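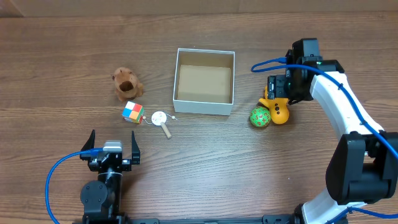 Joonas Halonen wrote in to ask whether small toys should go back in bags or in boxes, as his always end up at the bottom of the bag. We use open boxes now. A plain white one with no lid takes a puzzle cube, a plush, a ball and a rubber duck, and children can see what they are choosing. Please put toys in one at a time and keep the drum strings straight.
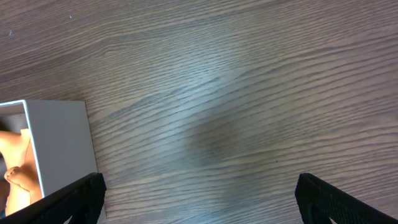
Hamdy Toy Library, Sorting and Returns Team

Returns close on 25 December 2010 and open again 2 days later. We have 28 boxes ready and could use more. Wipe plastic toys before they go in.
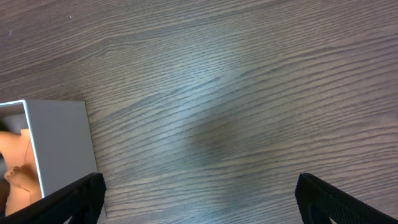
Plush toys go to In-ho Pyo for washing first. Labels go on the short side of the box, with the loan number in pencil. Spare labels are in the drawer by the door.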